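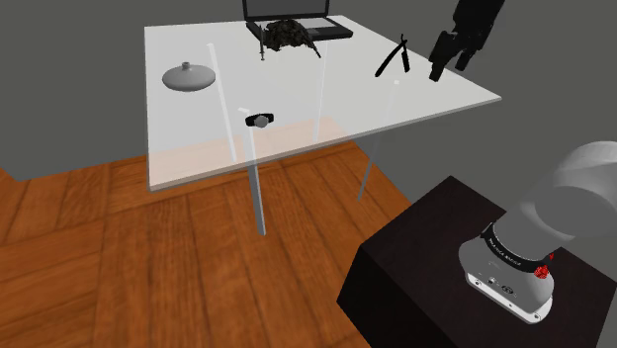
Section 4: Pairing your Jikik desk lamp

Okay, the lamp's built and standing up, so let's get it talking to your computer. I've set up more of these than I care to admit, and pairing is the easy bit!

1. Plug the lamp in and wait for the ring on the base to turn blue. Mine takes 15 seconds or so, and the older ones are slower.

2. Open the Grasora app on your laptop and click Add a Light.

3. Hold down the dimmer knob until the ring blinks, then let go.

4. Type in the code 3612 when the app asks. (Same code for every lamp, so change it later under Settings.)

5. Pick a name. I called mine Veikko, after my brother-in-law, and he's still a bit sore about it.

Note: If the app can't find the lamp, move the two closer together and start again from step 3. Joyce Rotich wrote in to say that switching off her VPN fixed it, and it worked for me too.

Caution: Don't drape anything over the shade, and let the lamp cool for 30 minutes before you swap the bulb. I keep a spare bulb in the drawer.

Timers and dimming are in Section 5.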